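Automação de armazéns - notas da aula 4
Avaliação de um kit comercial de recolha de peças em caixa

O caso desta aula é o kit Dirkico, vendido pela Netidby a oficinas e pequenos armazéns que já têm um braço e querem pô-lo a tirar artigos variados de uma caixa. O kit traz a garra, o software de escolha do ponto de preensão, licenciado à Akolgo, e um suporte para a câmara. O braço, a mesa e as caixas ficam por conta do comprador.

O que se paga
O preço de base não inclui a calibração. A Netidby cobra-a à parte, por posto, e volta a cobrá-la se a mesa mudar de sítio. Na proposta que analisámos a licença é anual e cobre um só braço. Convém ler a cláusula de renovação antes do trabalho de grupo.

O que diz a folha técnica
Carga máxima por preensão: 500 g.
Ciclos por hora, em regime contínuo: 193.
Tempo de instalação indicado: 60 minutos, com o braço já montado.
A folha não diz com que artigos foi medida a cadência. Um valor obtido com cubos iguais pouco serve para prever o que acontece com artigos de formas diferentes. No relatório, separem sempre o que é declarado pelo fabricante do que foi medido por vós.

Comparação com a alternativa
A Grullska vende um produto semelhante com ventosa. Pega depressa em faces lisas e fechadas, mas perde vácuo em superfícies porosas ou com cerdas. A garra de dedos precisa de espaço livre dos dois lados do objeto - junto às paredes da caixa esse espaço falta muitas vezes.

Para o relatório
Descrevam o conjunto de artigos usado, a posição inicial de cada um e o critério de falha. Uma peça largada fora da caixa conta como falha, mesmo que a preensão tenha sido boa. Entrega na primeira semana de junho.

A escolha dos artigos pesa tanto no resultado como a garra. Um bom conjunto de ensaio mistura rígido e mole, alto e raso, liso e rugoso. A escova de cabelo preta, com as cerdas para cima, pode ser apanhada pelo cabo ou pela cabeça, e o software tem de decidir. A fita métrica encostada à parede da caixa é o caso de falta de espaço referido atrás, e o artigo azul, plano, deixa pouca altura para os dedos. Indiquem para cada um o ponto de preensão que esperam antes de correr o ensaio.

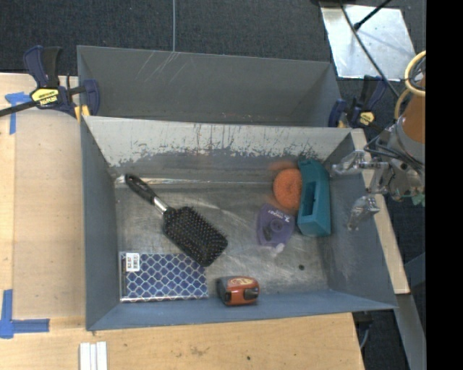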